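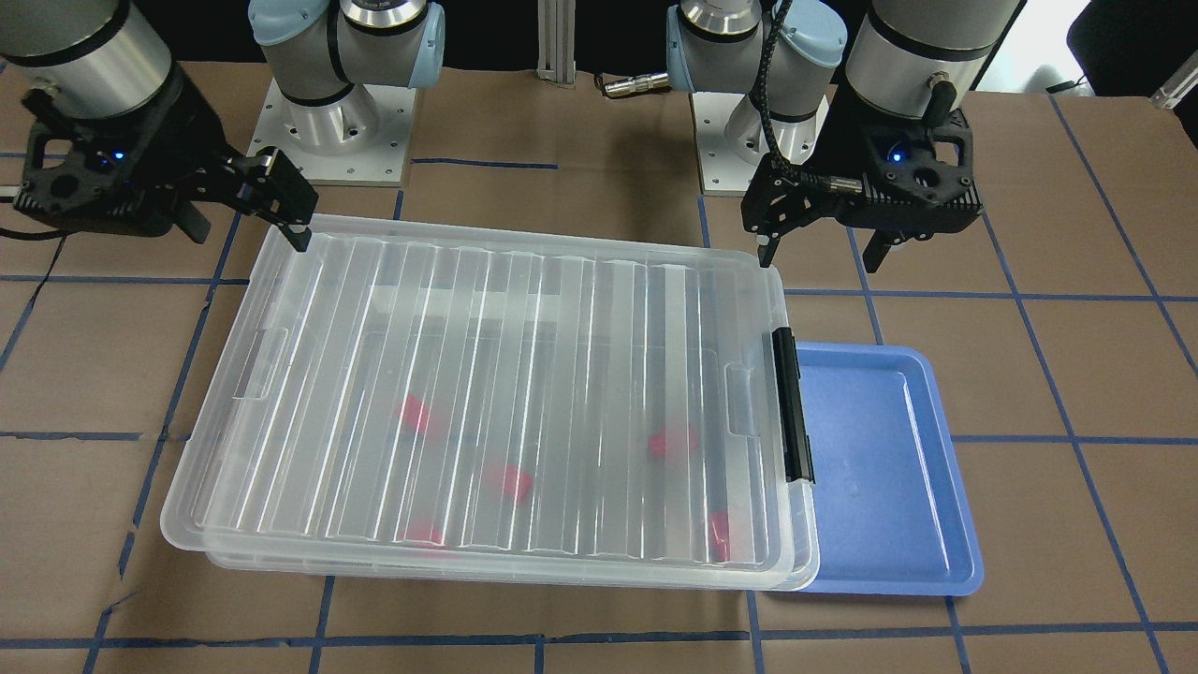

Section 4: Setting up a storage area for seasonal clothing and bedding

Most damage to stored textiles comes from three sources: trapped moisture, insects, and pressure on the fibers. The Skikex moisture logger supplied with your kit deals with the first of these only, and the steps below cover all three. Choose your containers before you clear the closet or shelf, as their outside size decides how far apart the shelves must be set. A large clear plastic box with a ridged lid, like the one in the photo, suits blankets and sweaters and lets you see what you have stored. Measure the box with its lid on. Lids are often wider than the body, and a shelf cut to the body size will be too narrow.

4.1 Before you start

You will need:
The logger and its wall clip
The Nedau shelf liner, one roll
Cotton bags or clean pillowcases
Acid-free tissue
Labels and a soft pencil
A tape measure
A vacuum cleaner with a crevice tool

Do not store textiles in a room that has flooded in the past year, or against an outside wall with peeling paint. Paint that lifts is a common sign of damp behind the surface. If you have no other space, leave a gap behind the shelf as described in 4.3 and read the logger twice as often.

4.2 Cleaning the space

1. Remove everything from the closet, including the hanging rail if it lifts out.
2. Vacuum the floor, the corners, and the gap under the baseboard. Moth larvae live in lint, and the crevice tool is the only attachment that reaches it.
3. Wipe all surfaces with a cloth wrung out in warm water and a little dish soap. Wipe again with plain water.
4. Leave the door open until the wood is dry to the touch. In humid weather, allow a full day.
5. Empty the vacuum cleaner outdoors.

Note: Do not use bleach on bare wood. It raises the grain, and fibers catch on it.

4.3 Fitting the liner and logger

1. Cut the liner 1 inch longer than the shelf. Fold the extra length over the front edge.
2. Lay the liner with the printed side down. It has no adhesive and should not be stapled.
3. Leave a gap of at least 2 inches between the back of the shelf and the wall.
4. Fix the wall clip at the same height as the middle shelf, away from the door and away from any heating pipe.
5. Press the logger into the clip until it clicks.
6. Hold the button until the display shows SET, then let go. The first reading appears after 14 minutes.

The display shows relative humidity as a percentage. A reading of 60 or lower is suitable for storage. If the reading stays higher than this for more than two days, do not load the shelves. See 4.7.

Caution: The logger contains a coin battery. Keep the logger and spare batteries out of reach of children. If a battery is swallowed, get medical help at once.

4.4 Preparing textiles

Everything that goes into storage must be clean, including items worn only once. Skin oils and food marks that are too faint to see in June will be yellow by winter, and they attract insects in the meantime.

1. Wash or dry-clean each item according to its care label.
2. Do not use starch or fabric softener on the last wash. Silverfish feed on starch.
3. Air dry-cleaned items outside their plastic covers for one day. Throw the covers away.
4. Empty pockets, close zippers, and undo belts.
5. Check seams and cuffs in daylight. Set aside anything with small holes and treat it as described in 4.6.
6. Let ironed items cool completely before folding them.

4.5 Packing

1. Line the container with one sheet of tissue.
2. Put the heaviest items at the bottom. Coats with shoulder pads should be hung up – folding breaks the pad.
3. Place a roll of tissue inside each fold of wool, silk, or linen.
4. Fill the container to 1 inch below the rim. The lid should close without being pushed down.
5. Write the contents and the month on a label in pencil. Put the label on the end that faces out.
6. Stack no more than two containers on one shelf, with the heavier one underneath.

Down comforters and sleeping bags should go in a cotton bag, not in a closed box. They lose loft if they are compressed for months. Vacuum bags may be used for polyester bedding, for one season at most.

Leather and fur are not covered by this guide.

Note: Cedar blocks and lavender bags may be used but do not replace cleaning. Keep cedar from touching fabric directly, as the oil can stain. Sand the blocks lightly each year.

Caution: Do not use mothballs in a bedroom closet. Do not mix different types of mothballs in the same container.

4.6 Treating items with insect damage

1. Seal the item in a freezer bag and press out as much air as you can.
2. Place it in a freezer at 0 °F for three days.
3. Take it out and leave it in the sealed bag at room temperature for one day.
4. Freeze it again for three days.
5. Open the bag outdoors, brush the item, and wash it if the care label allows.

Items with glued trim, beads, or buttons made of horn should not be frozen. Ask a dry cleaner instead.

4.7 Readings that are too high

Open the closet door for a few hours and check again. If the reading drops and then climbs back after the door is closed, the closet needs more air. Drill or fit a vent in the door, or replace one solid shelf with the Dutell slatted shelf (sold separately, 27 inches wide, may be trimmed from either end).

If the reading does not drop with the door open, the whole room is damp. A closet absorber will not help much in that case. Use a room dehumidifier and keep the textiles elsewhere until the reading has settled.

If the display shows two lines in place of a number, the battery is low. Replace it with the same type and repeat steps 5 and 6 in 4.3. Earlier readings are kept. The memory holds 300 readings, after which the oldest is overwritten.

4.8 Routine checks

Monthly: read the logger and look at the shelf edges for webbing, grit, or shed skins.

Every six months: open each container, refold the contents along different lines, and replace any tissue that feels limp.

Yearly: repeat 4.2 in full and replace the liner if it is torn or stained. Replacement rolls are listed in the Quinlan parts sheet at the back of this guide.

Revised December 2018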